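Wisach Adult Learning
Household Skills, Level 1
Session 7 handout: Sorting and folding clothes

What this session covers

Last time we dealt with washing labels and drying. This session starts at the point where the clothes are clean and dry and need to be put away. You will need the notes from session 6 for the part on knitwear, as they are not repeated here.

Sorting before folding

Sort the whole load before you fold anything. Make one pile for each person in the household, then split each pile into tops, bottoms and small items. Socks and underwear go to one side and are done last. Anything damp at the seams goes back on the airer. Check waistbands, cuffs and pockets by hand.

Put aside anything that needs mending. The Otadov sheet in your folder has a column for this. Write down the item and the fault, for example "grey skirt, hem down at back".

The surface

Use a flat surface that is wider than the garment. A table is best. A bed will do, but it is low and most people find their back aches after a full load. If your table is smooth, lay a towel or a thick cloth over it so that thin fabric does not slide.

The shelves in the Henare unit are 600 mm wide, and we will be folding to fit those.

Folding a T-shirt

1. Pick the shirt up by both shoulder seams and shake it once.
2. Lay it face down with the neck away from you.
3. Smooth from the middle out to the side seams with a flat hand.
4. Fold one side in to the middle of the back, then turn the sleeve back on itself so that it lies along the fold.
5. Repeat with the other side. The two long edges should be straight.
6. Bring the hem up to just below the neck, then fold in half again.

Step 1 is the one people leave out. A shirt that has been dropped in a heap has its sleeves and hem bunched under the rest, and it is much quicker to find the shoulders and lift than to pull at the edges. 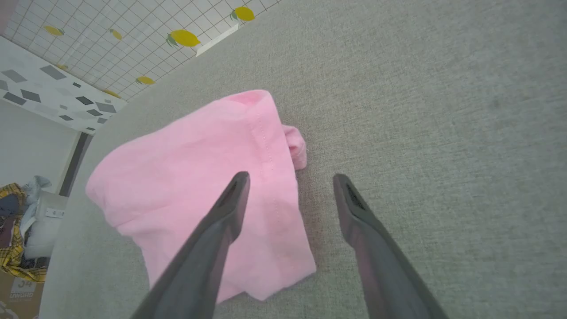

Soft cotton jersey creases easily but the creases are shallow, and smoothing by hand is enough for everyday wear. Printed shirts should be folded so that the print is not bent sharply across the middle.

Practice

Fold 11 T-shirts from the practice basket and stack them with the folded edge facing you. If the stack leans, open out the bottom three and check step 5.

For homework, fold one full load and fill in the Otadov sheet. Bring it to session 8, where we start on shirts with collars and fitted sheets.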